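Known-fault notes for the `table-carry` subset, Celska release 2. Read this before training on anything past episode 400.

# table-carry

Teleoperated two-handed carries of a small table, one person at the far end and the robot at the near end. Recorded at the Arnen apartment in February. Head camera, joint positions, fingertip force and the operator's voice channel.

## What went wrong

On a Tuesday session the right hand stopped closing during a carry. The left hand kept its grip, the near edge dropped on the right side, and the table leg landed on the floor next to the partner's foot. No injury. The operator hit the stop after the table was already down.

The hand controller had gone into thermal protection. In that mode it holds the last commanded position for 2 seconds and then releases torque. The operator display showed a yellow icon the whole time, but the same icon is used for low battery, so it was ignored.

Going back through the logs, Valdir Sales found the same release in 6 earlier episodes. In those the table was low enough that it only looked like a clumsy set-down, and they had been labeled `success`.

## Affected data

- The 6 episodes are relabeled `fault_release`. They are still in the release.
- Right fingertip force is unreliable for the last 30 frames before each release. The values freeze instead of going to zero.
- The Tuesday episode ships without its voice channel.
- Left-hand data is fine as far as we can tell.

If you filter on `success` only, pull the new `labels.csv`. The old one is still mirrored on the Evby server and we can't remove it from there.

## Changes since

- Thermal protection now sends a spoken warning to both people before torque is cut.
- The partner wears closed shoes and stands off the corner.
- Carries stay below knee height until MacKinnon returns the spare controller.

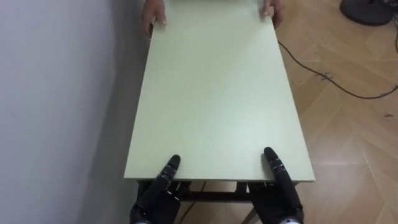
*Head camera view, table-carry: both hands on the near edge, partner gripping the far corners.*

## Still open

The icon hasn't been split yet. The frozen force values may be a driver problem and not part of the thermal fault; we have one log that points each way. If you see a flat force trace in an episode not marked `fault_release`, open an issue with the episode number.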